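Soft things are hard for robots. A cup keeps its shape when you hold it, but a hat does not, and in Meverton the Prastix team has spent two years on this difference. Their method is simple to tell: the policy learns from 450 demonstrations with two arms, and then it practices the grasp in simulation 2,000 times – always with a new fold in the cloth.

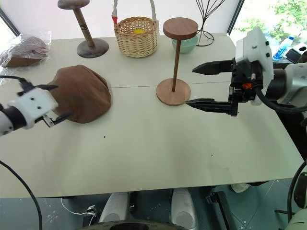 Ebrahimi warns that the number of demonstrations matters less than their variety, and would like to see the same test with stiff hats too.

The team agrees in part. With only eight kinds of fold in the training data, the left arm often took the cloth too near the edge.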